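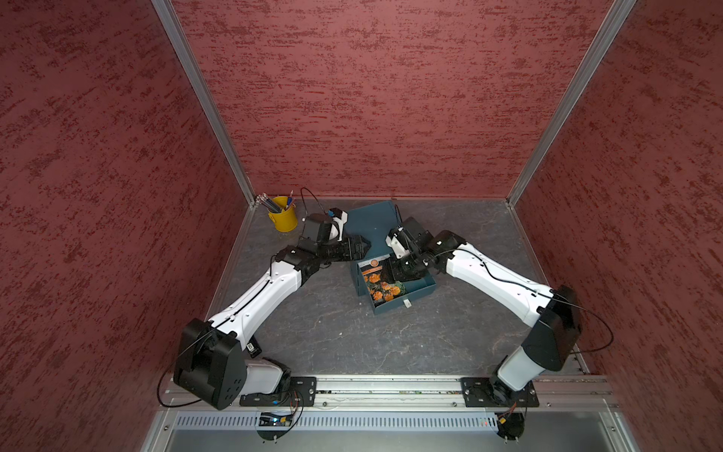 A study of 400 adults with hay fever found that a daily saline rinse eased congestion slightly more than a nasal spray used alone. The Kocsis clinic ran the trial for 8 weeks and gave both groups the same spray. Patients who rinsed slept better by week 2, but sneezing did not change. The clinic also told them to wipe hard surfaces often, including red walls and gray floors like these, where pollen can settle. 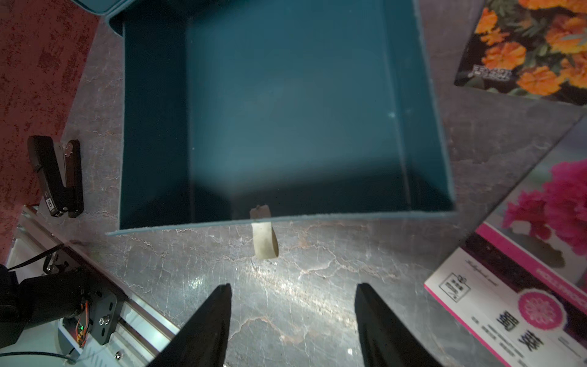
A teal box with its interior in view.

The Fendari clinic plans a follow-up in October.

7 comments | 2 shares
Last updated Wednesday
By Hullik Health Desk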